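Skarnside Shared Workshop, Zarkville
Hand-held gripper build: progress report to the Roussel fund
Apr 27, 2019

Work since the November report has gone into the body and the finger mounts. The gray body is assembled and carries its black rubber pad, which has a mesh-textured inner face and a wide V profile. The finger linkage was rebuilt once after the first set of pivots wore oval. The replacement pivots are steel and have shown no play in 30 hours of bench use.

The marker plate is now fixed at an angle above the finger. Earlier flat mounting gave poor detection at the wide end of travel. 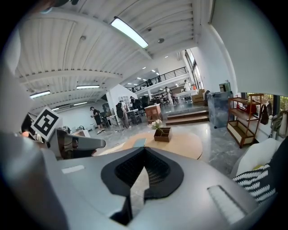 Gripper on the main floor, with pad, finger and square marker in view of the camera.

Recording began this month. We have 41 usable sessions to date and have discarded 2 for lost marker tracking. The ceiling lights cause some glare on the marker plate, and a matte print is on order from Stakden.

Spending stands at $1,628, mostly on the camera, bearings and rubber sheet. The remaining budget covers a second body and spare pads.

Next steps: print and fit the second body, repeat the lens calibration, and write up the assembly notes. The parts list will follow with the next report.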